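January 2020

Utility room, first proper entry of the year. I said I'd keep this notebook going through the winter and then I wrote nothing for weeks, so let's pick up where we are and not worry about the gap!

For anyone reading along (Rhun Morgan, mostly, hello Rhun), the question is still the dull one from November: how do we get a full load of small washing dry indoors without it smelling like a pond, and without turning the whole room into a laundry? We have one room, one table, one tangle of hangers and a tiled floor that is freezing on the feet. Everything below is just me trying stuff.

Started with the hangers because they were annoying me. I had this idea over the holidays that if every piece got its own hanger and its own bit of air we'd be done by bedtime. Lovely idea. What happens is that plastic hangers hook into each other the second you turn your back, and you end up with one big clump that you have to lift down whole and pick apart on the table. I tried turning all the hooks the same way, which helped for the first half of the load, and then I got lazy with the second half and it went right back to a clump. I did learn that long things need to go up first and at the end of the row. If you put a long one up last, in the middle, it drapes itself over whatever is next to it and both of them stay damp down the side where they touch.

Towels I'm still undecided about. Rhun says fold them over the bottom bar and forget them. I say hang them from one edge so there's only a single thickness, and put up with them taking more space. We did one each way and I forgot which was which by the evening, so that's a repeat. Write it on a bit of tape next time, dummy.

Weights. I used the old kitchen scale, which only goes up in big steps and sulks when it's cold, but it's what we have. One towel straight out of the spin was 1000 on the scale (grams). A few hours later it was 900, which I thought was pretty poor going. Next morning 662 and it felt dry to me, though the hem was still a little cool. I didn't weigh it before washing, so I have no idea what dry is supposed to be for that towel. Weigh it first!! I have now written that on the inside of the cover too.

Detergent: finished the last of the Murnura, opened the Florkia. The Florkia smells stronger in the bottle and a lot weaker on the cloth. I like it. Rhun thinks it leaves the lighter things a bit stiff, but he also thinks that about every detergent I've ever bought. Using the same capful as before so that at least one thing stays the same from load to load.

Spin: tried the extra 30 seconds on the Varndale after the cycle ended, by hand, standing there holding the dial. I can't say it did anything except make the machine walk toward the wall. Not doing that again without somebody on the other side of it.

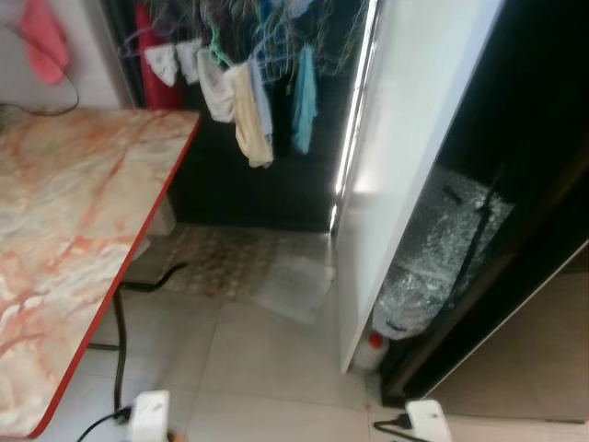
4 min read

So this is how the room looks with a load up. Everything bunches together on the hangers, and the pale yellow one has ended up hanging lowest of the lot, with the light blue one right alongside it. That's exactly the sort of spot I was grumbling about, where two pieces are close enough to keep each other damp. The turquoise towel over on the right would be my choice for the next weigh-in. The long red one is out at the left-hand end, which is where I want the long ones from now on.

I do love that tabletop, by the way, all those orange and pink swirls and then the bright red edge. It's far too cheerful for a plain old table and I won't hear of replacing it. What I'd like to change is where it stands. If we swing it around so the long side is flat against the wall, there ought to be more floor to walk on, and the black cable underneath could be run along the back out of the way. I keep meaning to clip it up.

The patterned mat stays for now, mostly for the sake of my feet. The plastic on the tiles next to it needs to be folded up and put away or thrown out, Rhun, your pick.

To do, in no order:
Weigh towel BEFORE wash, then after spin, then morning
Tape labels for the fold versus edge thing
Untangle the hangers and retire any that are cracked
Cable clips
Ask Sepp if the big airer is still going spare, and measure the doorway before saying yes
Try half a load with a gap between each piece, same Florkia, same capful

If the half load dries a lot faster then we just wash smaller loads more often and I can stop fussing. More when I've got the numbers.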